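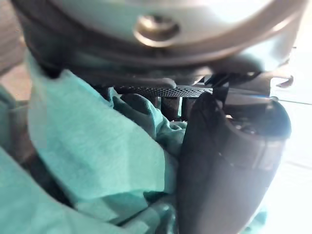 Greer, I'd leave the ridge alone for now and look at the eaves first. Most of the attics I have been in with a damp problem had enough openings at the top and almost nothing coming in at the bottom. Your continuous vent should have small, evenly spaced holes all the way along. The narrow black strip in the photo has the sort of pattern I mean, a fine grid with small holes. If yours looks like that from the ladder but you can't feel any air moving on the attic side, the holes are probably painted over, or there is insulation pushed down on top of them.

Paint is the usual one in houses of your age. Whoever did the trim last just kept going. You can clear a short section with a stiff nylon brush and a vacuum and see how it goes. If the paint is thick, replace the section. I used the Gukitz strip on my own place in September and it went up without trouble, but measure the slot first. Mine was narrower on the north side than on the south and I had to recut it.

On the insulation, you want a clear gap between it and the underside of the roof deck at every rafter bay. Foam or cardboard baffles both work. Start at the eave end and staple as you go up. It is miserable work on your stomach, so wear a mask and pick a cold morning.

The other thing to check is the bathroom fan. You said the duct goes "toward the gable." Follow it with a flashlight to the end. Tomás Cunha had one that stopped 2 feet short of the wall, and every shower in the house had been going into the attic. He fixed that and the frost on his nails was gone the next winter.

As for the quote from Usar, $2,298 for a powered fan and a new ridge vent seems like a lot for an attic of 797 square feet. I have nothing against them, but a powered fan can pull heated air up out of the rooms if the ceiling isn't sealed, and then you are paying for that too. Seal around the light fixtures and the hatch before you let anyone sell you a fan. Lino Longo may have a different view - he put one in and likes it.

If the dark patches on the sheathing are soft when you press a screwdriver into them, write back before you do anything else.

Skye Pollock
Laing

On Dec 12, 2018, Greer Jardine wrote:

> Hello all,
>
> New to the list. We bought a house in Laing this fall, one story with
> a low attic. I went up there yesterday and there was frost on the
> points of the roofing nails and some dark patches on the sheathing,
> mostly on the north side. There is a ridge vent and a long vent strip
> under the eaves, but I couldn't feel any air.
>
> Bathroom fan duct heads off toward the gable, I didn't crawl far
> enough to see where it comes out.
>
> Usar came by and quoted us $2,298 for a powered fan and a new ridge
> vent. Fraser thinks we should just say yes and be done with it. Is
> that the right fix, or is there something we should try first?
>
> Thanks,
> Greer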